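Lab 2: Comparing Grippers on Tableware

Course notes, Midach Robotics Lab. Section leader: Samah El-Sayed. Bench questions go to Ladi Shehu.

Last week you measured closing force on test blocks. Blocks are easy. Their sides are flat and they don't tip when you grab them off center. In this lab you pick up plates and bowls with the Uzor and Famholm grippers and record what each one does with a thin rim.

Run each gripper for 15 picks per dish. Keep the arm speed and the controller settings the same for both, or the numbers can't be compared. Write down your settings before the first pick - people forget, and then the whole sheet has to be done again.

A rim grasp puts the fingers on one side of the dish and leaves the rest of it hanging. The weight then turns the dish in the grip. Thick fingers cover more of the rim, but they also need more room to get under it, and that matters most when plates are stacked.

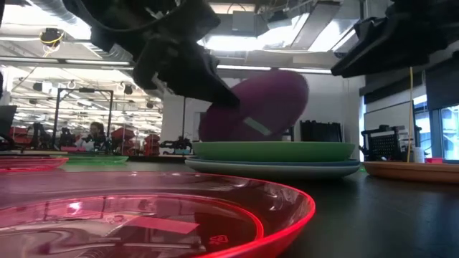 Page last changed: November

The purple dish is held by its upper left edge and tilted nearly upright, with its lower edge almost touching the rim of the green plate. For your sheet, a position like this counts as "held, low clearance." Mark "held, clear" only when you can see a full finger width between the dish and whatever is under it.

Score every pick as one of these:
Held, clear
Held, low clearance
Slipped in grip
Dropped
Missed

The camera you score from makes a difference. A view close to table level shows the gap under the dish well, but a stacked plate shows up as little more than a thin band. Use the overhead view to check where the fingers meet the rim. The two cameras have separate clocks, so sync them before you start.

Log files are saved every 1000 control cycles. If you stop a run early, the last part may be missing, so let the arm go back to its home position first.

The bench in room 1913 is open until Sunday. The Nerville controller is optional for this lab. If you use it, put those picks on a separate sheet.

Hand in the score sheet, the log files and one page on which gripper you would choose for stacked plates and why.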